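Workshop tips: building and running a multi-fingered hand on a home bench

These notes come out of a hand build carried on partly on a kitchen worktop and partly in a shared workshop. They assume you already have a kit or a set of printed parts, a power supply and a computer that can run a simulator. The hand used was a Skirnau kit with Clikex servos and a Najjar control board, but most of the points apply to any tendon-driven hand of similar size.

Bench and storage

Work on a tray with a raised lip. Finger pins are short, polished and roll a long way. A baking tray lined with a tea towel does the job, and the towel can be shaken out over the tray at the end of the day. Keep the towel away from open gearboxes, as lint in the grease is hard to get out again.

Store each finger's parts in its own tub and label the tub, not the lid. Lids get swapped. Thumb parts on this kit look very like index parts but have a shorter middle link, and a swapped link is only noticed once the tendon is in and the finger will not close fully.

Mark the screws you have finished with a dot of paint pen across the head and onto the part next to it. If the line breaks, the screw has turned. Check the marks before each long run.

A magnetic strip of the kind sold for kitchen knives holds small drivers and hex keys well. Mount it where a dropped driver will not land on the hand.

Printed parts

Print the finger links on their sides, so that the layers run along the finger. Links printed standing up snap at the joint ears the first time the hand closes on something hard.

Ream the pin holes by hand. A drill in a printed hole melts the wall slightly and leaves a taper, and the joint then feels tight at one end and slack at the other. Turn the reamer slowly, lift it out often and stop when the pin drops through under its own weight.

Sand the tendon channels with a strip of fine wet-and-dry paper rolled round a length of wire. Run a scrap of tendon line through afterwards and pull it back and forth. If it catches anywhere, sand again. Any roughness left in the channel will cut the line sooner or later, usually at the mouth, where the bend is sharpest.

For fingertip grip, thin silicone sheet glued to the pad works better than dipping the whole tip. Dipped tips come out uneven and the thickness changes the contact point. Degrease the pad first with isopropyl alcohol and leave the glue overnight with a light clamp on it. A clothes peg is enough.

Tendons

Use braided line and pre-stretch it. Hang a weight from the line overnight before cutting it to length. Unstretched line will creep during the first few hours of use, and the finger will stop reaching its closed position.

Route one finger completely, test it, then start the next. Routing them all and then tensioning them all takes longer, as a fault in one is hard to find with the rest in the way.

Tie off with a knot you can undo. A screw clamp on the servo horn is better still – it lets you take up slack without threading the line again. Trim the tail to a couple of centimetres and melt the end.

Check tension with the hand powered down and the wrist held in a padded vice. Each finger should open fully under its return spring and have no visible slack at the horn. If the spring will not open the finger, look for friction in the channel before fitting a stronger spring. A stronger spring only makes the servo work harder.

Wiring

Keep the servo supply separate from the board supply and join the grounds at one point. Several servos starting together will pull the voltage down far enough to reset the board, and the fault looks very much like a software error. A large capacitor across the servo supply, close to the servos, helps; 1,000 microfarads was enough here. Observe the polarity and the voltage rating.

Leave a service loop at the wrist. The cable should lie slack at every wrist angle, including the ones you do not plan to use. Tie it with hook-and-loop tape. Cable ties pulled tight will mark the insulation, and they have to be cut each time a servo is changed.

Put the emergency stop on the servo supply only and fix it to the bench within reach of your non-dominant hand. In a shared workshop, fix a label next to it saying what it cuts.

Simulate before you grip

Set up the hand in a simulator before asking the real one to hold anything. The Bulum package was used here. It reads the usual robot description files, and a fairly ordinary desktop computer will run it at a usable speed.

Begin with a plain rectangular bar. Its flat faces and crisp edges make poor contact obvious: a finger that meets an edge pushes the bar round, and a finger that meets a face pushes it straight. A cylinder hides both faults. Model the bar from the stock you will use on the bench and weigh the real piece to get the mass. Guessing from the material is not good enough when the bar is long, as a small error in mass makes a large difference to the torque at the fingertips.

Hold the bar near its lower end with the rest standing above the hand. It is the harder case, and a grip that copes with it will usually cope with a bar held at the middle.

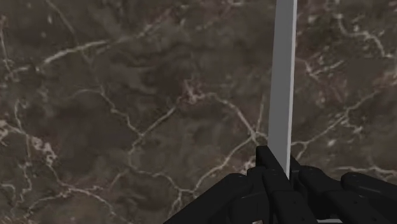 Check the collision shapes as well as the visible ones. The simulator may draw a rounded fingertip and compute contact with a box. If the bar hovers slightly off the pad or sinks into it, turn on the collision display and compare the two. Simple capsules for the finger segments are a reasonable compromise between speed and accuracy.

Set the time step small enough that contact does not jitter. At 500 steps per second the fingers buzzed against the bar and slowly walked it out of the hand. Halving the step cured it. Before changing friction or motor gains to fix a buzzing grip, change the step first and see whether the fault moves.

Do not raise the friction value until the grip works. It is tempting, and it produces a grip that fails at once on the bench. Measure the real value: rest the stock on a board faced with the same silicone sheet, tilt the board until the stock slides, and take the tangent of the angle. Use a slightly lower figure in the simulator.

Choose a background with some pattern to it if you intend to compare renders by eye. A small lean in a bar is easier to judge against fixed marks than against a flat colour. Keep the same background and the same view for every run of a set.

Save the joint angles of every grip that works, together with the friction, mass and time step used to get it. A grip file without those values is of little use a month later. Plain text is fine.

Moving to the bench

Run the saved grip with nothing in the hand first. Watch each finger through its full travel and listen. A servo that hums at rest is being asked to go past its stop, and the angle limit for that joint needs bringing in.

For the first real grips, use softwood or foam cut to the size of the bar. If the hand closes too hard, the mark it leaves shows which finger is doing the damage. Move to the real stock when the marks are even.

Set current limits low and raise them in small steps. On this build the limit ended up well below the figure on the servo data sheet, and the grip was no worse for it. The servos ran much cooler.

Close the fingers in a fixed order. With four fingers on a bar, bringing the opposing pair in first and the remaining two afterwards gave a steadier hold than closing all of them together. Leave a short pause between the two stages.

Put a folded blanket under the hand. Bars get dropped, and a steel one will chip a tiled floor or a stone worktop. Keep bare feet out of the room.

If the bench result differs from the simulated one, work through the causes in the same order each time: tendon slack, joint friction, pad wear, then mass. Slack accounts for most cases. Change one setting between runs and write it down before starting the next.

Care and upkeep

Wipe the fingertip pads before each session with a cloth just damp with alcohol. Dust from the workshop is enough to halve the grip on silicone. Washing-up liquid leaves a film and should be avoided.

Renew the pads when the surface goes shiny. With daily use the pads on this hand lasted over 4 weeks.

Put one small drop of light machine oil on each pin and wipe off the excess. Oil that reaches the tendon channel will pick up grit. Dry lubricant is cleaner but needs doing more often.

Release the tension when the hand is put away. Back off the clamps a turn or unplug the supply with the fingers open. Tendons left tight over the winter will stretch, and printed links left under load will bend, especially in a shed that warms up in the afternoon.

Keep a spare set of servo horns and 5 metres of tendon line in the same box as the hand, along with the hex key that fits the clamps. Write the size of the key on the inside of the lid.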